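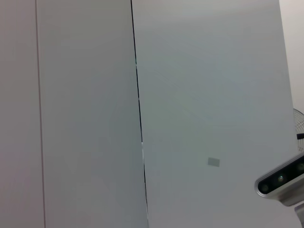 Welcome to the packing room

Come on in! I'm Giorgia Pagano, and I look after the packing corner here at Leminard. It's a plain space, all pale gray, and I've grown very fond of it. I like having a calm background when I'm sorting through a day's worth of odds and ends, and those smooth panels – no handles, no knobs, hardly a mark on them apart from one small gray rectangle – suit me just fine.
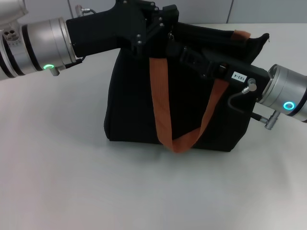 The black bag with the orange strap

My favorite for everyday packing, I must say. The fabric is soft enough to slump a little at the sides, but it still sits upright on the tabletop, and that makes life so much easier when you're filling it. And that orange! The strap has a nice ribbed weave, and it's bright enough that I can pick my bag out of a heap in the hallway. I put the flat things in first, then a rolled sweater, and leave the top for whatever I remember at the last minute (there's always something).

More bags to come in February.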